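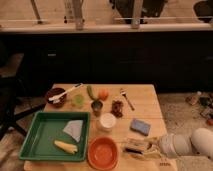
Clurlow College, School of Humanities
Gender Studies Teaching Group
Minutes of the meeting held on Thursday at 2.15 pm, Peswood Building

Present: programme lead (chair), four module leaders, library liaison, student representative, departmental administrator (minutes)
Apologies: placements tutor

1. Minutes of the previous meeting
Agreed, with one correction. Under item 4, "second-year option" should read "third-year option".

2. Matters arising
2.1 The reading list for Feminist Research Methods has been sent to the library. Two titles are out of print and scanned chapters will be supplied, subject to copyright clearance.
2.2 The external examiner's comments on double marking have been answered in writing. No further action.

3. Module change: Women, Work and Migration
3.1 The module leader proposed replacing the unseen examination with an oral history portfolio of up to 6,000 words, including one transcribed interview.
3.2 The group asked whether ethics approval could be obtained for the whole cohort. The module leader confirmed that a single application is permitted where all students use the same consent form.
3.3 Approved, subject to a revised marking grid.
Action: module leader, by May.

4. Barbier Collection
4.1 The library liaison reported that 663 items have been catalogued, mostly pamphlets and newsletters. A further 190 await conservation and cannot be issued.
4.2 Seminar groups may book the reading room at Lurkton for sessions of no more than 7 students. Bookings go through the library desk.
4.3 The student representative asked for digital copies for part-time students. The liaison will check which items may be scanned.
Action: library liaison.

5. Staffing
Teaching cover for the spring research leave has been advertised. Shortlisting is to follow the school timetable.

6. Any other business
The room for the dissertation workshop has changed to Peswood 6. The administrator will amend the timetable.

The meeting closed at 3.40 pm.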